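Beam shape and bicycle lights

November is when I go back to commuting with lights on in both directions, and when I get round to checking whether the one on the handlebars is any good. The Talladmont was sold as 2,000 lumens. Lumens measure total output. They say nothing of where the output goes, and for riding the second question matters more.

A round beam, the kind found in most torches, spreads as much light above the horizontal as below it. The upper half lights leaves and the faces of people coming the other way. A cut-off beam has a lens or reflector that puts a fairly sharp top edge on the light, as a car's dipped headlamp does. The Grekon I used for three winters is of this type. Its rated output is far lower and I could read the ground further out with it.

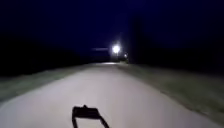
The path, lit up close and dimmer further on.

The near ground is the part most lights overdo. Light falls off with the square of the distance, so an even beam puts far too much on the first few metres. The eye adapts to that bright area and loses sensitivity to the dim part beyond, where the potholes are. A good lens sends most of its light to the top of the beam and thins it out towards the wheel.

Mounting height changes this a little. On the fork crown, small bumps throw longer shadows and are easier to spot. On the bars the shadows shorten but the light clears a front bag. I moved mine to the crown and tilted it down until the cut-off met the ground at roughly 126 paces, then down a touch more.

Run time is the other figure to distrust. The Talladmont holds full output for six minutes before it gets warm and steps down. I now leave it on the middle setting.

Glare from oncoming lights is harder to deal with, as it depends on how other people have set theirs.
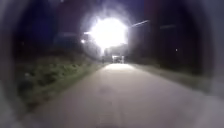

Nest Rosser wrote in to say that the tilt should be checked with the rider on the bike, as a loaded saddlebag lifts the front enough to undo the whole adjustment. I had set mine with the bike on a stand, so I will be doing it again.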